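**Tub chair** (also *barrel chair*, *bucket chair* in some shops) — a low armchair whose back and arms are one continuous curve. Seat usually round or nearly so. Found in bedrooms, waiting rooms, hotel lobbies, corners generally.

## Form

The back is padded and often channelled, ie. stitched in vertical lines so the filling stays put. Rim may be thin or rolled. Coverings: leather, velvet, suede-like cloth. Brown was the standard colour at Manitz, who made 24 models, only 2 of them with a flat back.

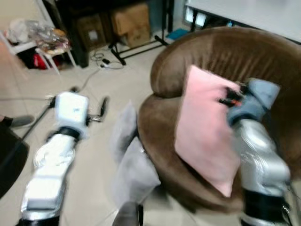 Vol. 4, p. 24

Channelled back, thick rounded rim, chocolate-brown covering; pale pink square cushion against the backrest.

## Cushions

One is normal. Square cushions sit awkwardly in a round back — the corners stand off the curve — and Orathai Chareonsuk's handbook for the Firncombe showroom advises a soft filling, so the cushion bends a little. Round ones and short bolsters also used. Pale colours on dark cloth are common, the reverse less so.

## Care

Brush suede-like cloth in one direction. Vacuum the channels with a narrow nozzle, crumbs collect there and at the join of seat and back. Felt pads under the feet on tiled floors.

## Makers

Manitz; Stisach, whose first run was 2,000 chairs, designed by Thongchai Chaimongkol. Later Stisach chairs have a higer back and a seperate seat pad.

See also: *Club chair*, *Slipper chair*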